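About Us

Florninard is a small shop and mail-order business for woven baskets, fruit trays, bread baskets and the other quiet things that live on a kitchen table.

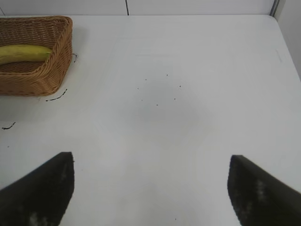
We started with one kind of basket and a borrowed van, and if you had told us then that people would one day write to us from three states away to ask when the low fruit trays were coming back, we would have laughed and then gone to check whether we had any fruit trays at all (we had 20, and they were gone by the weekend). The shop has grown since then, but what we care about has stayed pretty much where it was. We like baskets that get used. We like the ones with a banana in them, or yesterday's rolls, or the mail you keep meaning to open.

How it began

Jonatan Amundsen grew up in a house where everything had a basket. There was one for clothespins, one for onions, one by the back door for gloves that had lost their partners, and a big flat one on the kitchen table that held whatever fruit was cheap that week. When his mother moved to a smaller place, he took the flat one home with him, used it every day, and after a few years began looking for another like it as a wedding gift for a cousin. He couldn't find one he liked. Plenty of them looked nice on a shelf, but they were too deep, so the pears at the bottom got forgotten, or they had a rim that came loose when you picked the thing up by one side, the way everybody picks up a basket.

So he went and found people who wove, and asked a lot of questions, and bought more than he needed. The cousin got her basket. The rest went on a folding table at an October street market, where they sold to people who mostly wanted to talk about the baskets in their own grandmothers' kitchens. We still do that market every year, and it's still our favorite day of work, rain and all.

What we sell

The heart of the shop is the Chettiar tray, a shallow rectangle with rounded corners and a rolled rim, made for fruit. We've changed it only once, when we made the sides lean out a bit more so that you can reach in without knocking everything about. Alongside it we carry the Nideo, a round bread basket that comes in 2 sizes, and a changing group of odds and ends: egg baskets, letter trays, a long narrow one that was meant for baguettes and that most of you seem to use for remote controls.

At last count there were 132 designs in what we call the Index, our big binder of every basket we have ever made or carried. A good many of those are retired, but we keep the notes and the measurements, and if you have an old one of ours with a broken corner, please get in touch before you throw it out! Very often we can tell you what it was woven from and whether it can be mended.

How we choose

Every new basket goes home with one of us before it goes in the shop. It sits on a real table in a real kitchen for a month or so and has to put up with breakfast. We learn a lot that way. One very handsome design left tiny scratches on a painted tabletop, so it went back to the weaver and came home again with a smoother base. Another turned out to be a perfect trap for crumbs. We had one that we all loved until it was time to wipe it clean, and I'm afraid it's now holding seed packets in Jonatan's garage.

We buy in small batches, 400 pieces at the very most, and that does mean we run out. We know it's annoying to find your basket marked as sold out just when you've made up your mind. Leave your email on the product page and we'll write once, when it's back, and leave you alone after that.

Looking after your basket

We get asked about this more than anything else, so it may as well go on this page too. Shake it out over the sink now and then. Brush the weave with a soft dry brush (an old pastry brush is lovely for it), and wipe it with a barely damp cloth when it needs more than that. Let it dry fully before the fruit goes back in. Keep it off the radiator and out of strong sun, and please don't put it in the dishwasher, even on the gentle setting. If a strand pops up, tuck it back under its neighbor with the handle of a teaspoon.

As for the fruit itself, we're not experts, but we do like to give bananas some room, and a tray with just a few things in it tends to get eaten from. Greenish ones can go in early in the week and will come along nicely by themselves.

Come and see us

The shop is the narrow one with the yellow door, next to the shoe repair. You're welcome to pick things up, turn them over, and bring in a loaf or a bag of apples to see how it all fits, and people really do. We're closed for stocktaking over the holidays and open again on Wed 2 January, with coffee on and the last of the gingerbread if we haven't finished it ourselves.

If you can't get to us, write. We answer every message, usually the same day, a little slower in market season. Tell us what you want to put in the basket and how big your table is, and we'll do our best to find you the right one.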